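Week 4 notes: sleep, beds and the household budget
Kernonville Adult Learning Center, Everyday Home History

Hi all! I promised typed-up notes for anyone who missed last week, and then I kept adding to them, so they're longer than what I said out loud. Skip around if you like. The reading for next time is listed further down and it's short.

We left off in the kitchen, with the stove and the fight over who got to sit near it. Now we're moving to the bedroom, except that for a lot of the period we're covering there wasn't one. Please try to get the modern floor plan out of your head. A house with two rooms had beds in both of them, and the better bed was often in the room where visitors came in. People wanted it seen! If you'd paid for a proper bed with hangings, you weren't going to hide it in the back.

Beds as property

When you read wills and household inventories from the 1600s and 1700s you'll notice how often beds turn up, and how high up the list they come. One thing that trips up everybody the first time: the word "bed" in those lists very often means the stuffed bag you lay on. The wooden part was the "bedstead." So "one feather bed and bolster" is a mattress and a long pillow, with no furniture in it at all. A good feather bed could be worth more than the frame under it, sometimes a lot more.

Nga Âu asked in class why feathers cost so much when everyone seemed to keep geese. Good question, and I gave a sloppy answer, so let me try again. You need a lot of birds to fill a bed. Feathers had to be collected, dried and cleaned of bits of quill and skin, or they'd smell. Some families saved them up for years, adding a little every time a bird was killed or plucked. The ticking (that's the tightly woven cloth that makes the bag) had to be dense enough to keep the quills from poking through, and people rubbed the inside with soap or wax to help with that. So you're paying for years of saving plus some very good cloth.

What went inside

Working up from the bottom of the price range, more or less:

Straw. Cheap, easy to replace, noisy. It breaks down into dust and goes flat. Lots of households emptied the bag and filled it again after harvest, so a straw bed was at its best in fall and pretty miserable by summer.

Corn husks. Very common in North America, for obvious reasons. People who grew up on them talk about the rustling more than anything else. Some husk beds had a slit in the cover so you could put your arm in and stir the filling around in the morning.

Chaff, leaves, moss. Whatever was close by. Spanish moss was used a good deal in the South, and it had to be cured first so the outer part rotted away and left the springy black fiber inside.

Wool and flock. Flock is scraps and leftover fiber from cloth making. It's warm, but it clumps, and you had to open the thing up now and then and tease the lumps apart.

Horsehair. This is where it gets fancy. Curled horsehair keeps its spring for decades and lets air through. Upholsterers would take an old one apart, clean and re-curl the hair, and put it back in a fresh cover.

Feathers and down. The softest and the warmest, and in hot weather a bit of a punishment.

Many homes stacked them, by the way. Straw at the bottom for bulk, then wool or hair, then feathers on top. If you've read the fairy tale about the princess and the pea, the pile of mattresses is an exaggeration of something people really did.

Holding the filling in place

I get carried away with this part, sorry in advance. Any loose filling wants to travel. It slides away from wherever your hips are and piles up at the edges. The two big answers are tufting and quilting. In tufting you pass a strong thread all the way through, top to bottom, and tie it off against a button or a little tuft of wool so it doesn't rip the cloth. In quilting you stitch a layer of padding between two cloths along lines, and the puffy places are what's left in between. Quilting usually only goes through the top layer or so. Tufting goes through everything.

Once sewing machines could handle thick layers, stitched patterns got cheap, and you start to see scrolls and flowers and waves on perfectly ordinary mattresses. The pattern is covered by a sheet for nearly its entire life! I love that. Someone sat down and drew it anyway.

Then there's the edge. The sides of a mattress take a beating because that's where people sit. The cord or tape where the top panel meets the side panel protects the seam, and it also gives the thing a crisp outline in the shop. Go home and run your thumb along yours.

Ropes, slats and springs

Under the bag you had ropes, laced back and forth through holes or around pegs in the bedstead. They stretched, so you needed a key (a wooden T-shaped tool) to tighten them. I should warn you about "sleep tight." You'll hear on house tours that the phrase comes from tightening bed ropes. The evidence isn't there. "Tight" had long been used to mean soundly or properly, and that explains it well enough. I've been corrected on this in public and would like to spare you the experience.

Metal coil springs come in during the 1800s, first for seats and then for beds. Early ones could be lumpy and squeaky, and they were expensive. The pocketed kind, where each coil sits in its own little cloth bag, was patented around 1900 and stayed a luxury for quite a while, mainly on account of all the hand work. Foam rubber shows up between the wars, polyurethane foam after the second one, and from there it's mostly stuff you can see in any showroom.

The Escobedo account book

On to our local source. The Escobedo book is the ledger of a boarding house that stood near the old depot, and the library has let us use the scans again this year. Entry 829 is the one I read aloud. The landlady pays a man called Fustier for "re-making" beds, and she's annoyed that he kept some of the hair. She doesn't accuse him outright, she just writes down the weight before and the weight after, one above the other, and leaves it there.

A few things to look for when you go through the pages:

How often does she pay for new ticking, compared with new filling? Cloth wears out first, and I think you'll see it.

Who does the work? Some of it goes to Fustier and some of it is clearly done in the house, because she buys thread and needles in the same week and no labor is listed.

When does it happen? There's a big clump of bed-related spending every spring and a smaller one in November. Senthil Nair suggested the November entries might be about getting ready for winter lodgers, and I hadn't thought of that. It fits with the extra coal.

Page numbers in the scans don't match the numbers inked on the paper. Use the inked ones in your write-up, please, or I can't find anything.

Cleaning day

Spring cleaning was a bed event as much as anything. Household manuals want everything carried outdoors, the mattress laid in the sun and beaten, the bedstead taken to pieces and the joints washed out. The enemy was bedbugs. The recipes are frightening: turpentine, mercury compounds, kerosene painted into cracks with a feather. One reason iron and brass bedsteads sold so well in the late 1800s is that they gave the bugs fewer places to hide.

Between the big cleanings you turned the mattress, often daily if it was feather. Shaking and smoothing a feather bed was real labor, and manuals written for servants spend pages on it. Then the carpet sweeper and the vacuum cleaner come along, with attachments for upholstery, and the advice changes. You stop hauling things outside and start bringing the machine to the bed. Ask an older relative about this if you can. My grandmother in Grutano kept on beating hers over the back fence long after she owned a perfectly good vacuum, and she'd tell anyone who asked that the machine only got the top.

Sharing

Short section, as we ran out of time. Sharing a bed was normal for siblings, servants, travelers and strangers at an inn. Privacy in sleep is a fairly recent expectation. We'll come back to it with the chapter on apartments, so just make a note of anything in the Escobedo book that suggests two lodgers to a bed. (Look at the rates. Two of them are oddly low.)

For next time

Read the packet on wash day, 15 pages with big print. Write me a paragraph on one bed entry from the ledger, any one you like apart from 829. Papers are due 15th January and email is fine.

If you have an old quilt, a ticking scrap or a bed key at home and you're willing to bring it in, please do. I'll clear the long table. Last term somebody brought a bolster cover with the laundry marks still on it and we spent half the class on that.
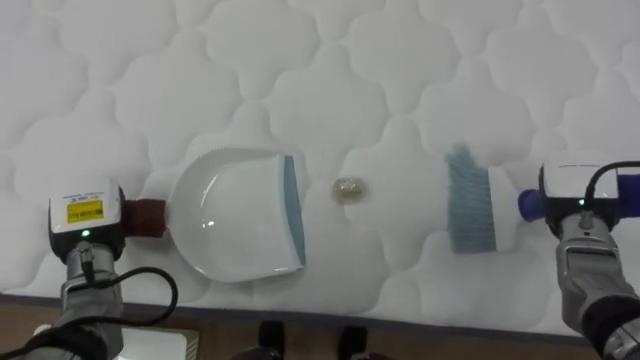 And one more thing on the paragraph: quote the ledger exactly, odd spellings and all. She writes "matrass" on one page and "mattriss" on the next, and I'd like to see both left alone.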